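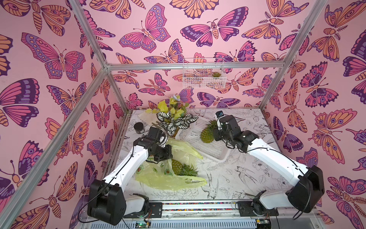
Page 2 of 5

Robots and Automation > Visits and Open Days

What should I ask at a robot open day, and will kids enjoy it?

Siham Mahasneh

Hi all! We have an open day coming up at Druvlow (the robotics workshop on the Truvside side of town) and I've somehow become the person organizing a group from our neighborhood homework club. I went to the preview evening on my own to see what we'd be walking into, and I came home absolutely buzzing. I had been picturing a big orange factory arm behind a fence. What I got was a pair of smallish white arms in a booth papered with pink butterflies and moths, working over pineapples and a plastic shopping bag with avocados on it! I stood there much longer than I meant to.

Now for my problem. Each group gets 20 minutes at the booth and then moves on. The youngest in our group are eight and the oldest are in high school, and a few parents want to come too. The person who showed me round was friendly and obviously knew everything, but I didn't know what to ask, so I mostly nodded and said "wow." I'd like to do better for the kids.

What are good questions for a demo like this one? Is it okay to ask them to stop and start again, or to change something on the table? And is 20 minutes enough, or should I try to get a double slot? I'd also love to hear from anyone who has taken younger children to something like this, since half of mine can't stand still for the length of a bus ride.

Thanks so much in advance, and if you're anywhere near Truvside, go, it's a lovely place to spend an afternoon.

Heino Raudsepp

You picked a great one to start with. I've been to plenty of these and the ones with ordinary household stuff on the table are my favorite by a mile, because everybody in the room already knows how that stuff behaves. Hand a child a grocery bag and they know it slumps and sticks to itself and that the handle is never where you left it. Then they watch a machine try to deal with the same bag, and suddenly they have opinions!

So start there. Before anybody asks anything, have the kids guess. Where would you grab it? Would you use one hand or both? What would you do with the other hand? Then watch what the arms do. I've done this with a group and they argued all the way to the parking lot.

Questions that have worked well for me:

Is somebody steering the arms right now, or is a program doing it? Ask this early. Both are interesting, but you watch them very differently, and some demos switch between the two during the day.

What can it see? A lot of setups have a camera out on the arm near the gripper, and others looking on from the side. Ask if there's a screen where visitors can see the camera views. Kids will crowd around that screen, so let the small ones go in front.

Which thing on the table gives you the most trouble? Everyone who works with these has an answer ready, usually a long and happy one. My guess would be the bag, but a pineapple is no gift either with that rough skin and the spiky top.

What happens when it drops something? I like to ask this one in front of children. You get to hear an adult talk cheerfully about things going wrong, and then about trying again.

Why the wallpaper? Do ask it. I have heard different answers in different places, from "it gives the cameras more variety" to "we liked it," and I enjoyed both.

On stopping and restarting, yes, ask, just ask the person at the controls and wait for them to say it's fine. Same with moving things on the table. Don't let anyone reach in to nudge the fruit, however helpful they feel. At the place I visited last August they let the kids choose how the objects were laid out between runs, and the staff did the placing. That was the high point for our lot, they kept trying to invent mean layouts.

As for time, 20 minutes goes fast. I'd take the single slot, split your group into two, and have one half at the booth while the other half looks at whatever else is on. Then swap. With fewer heads in front of the glass or the rope or whatever they have, everyone sees the grippers up close, and the grippers are where it all happens. Grown-ups tend to look at the big joints and the cables. Tell them to look at the fingertips.

Bring paper and pencils too. Someone always wants to draw it, and with that many butterflies around I think you'll have several.

Have a wonderful time and please come back and tell us how it went!
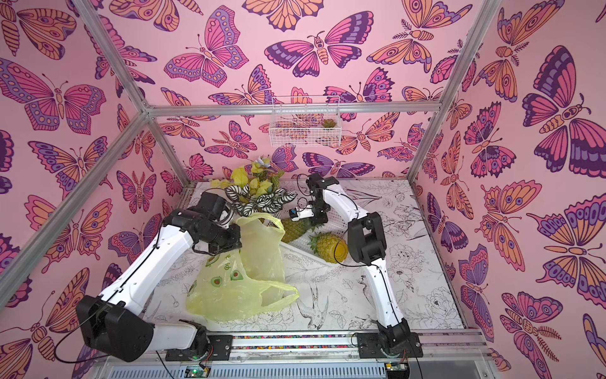
Jindo

Heino covered most of it but I'd push for the double slot if they'll give it to you. We had one slot and the first five minutes went on coats and finding a place to stand. Then there was a reset in the middle, and my daughter had just worked out what she wanted to ask when the next group came in.

Slow is the other thing to warn them about. Arms like these can be very careful and if a kid is expecting movie robots they may be let down for a bit. Mine was, and then she got completely hooked on one little movement of the wrist and we couldn't get her to leave. Up to 8 kids at the front was comfortable where we were, more than that and the back row just sees hoods.

also, check if there's somewhere to sit. my mother came along and loved it but her knees did not

Siham Mahasneh

Oh these are brilliant, thank you both! I've written to ask for the double slot and I'm stealing the guessing game outright. Pencils are already in the bag.

Thread last updated May 2026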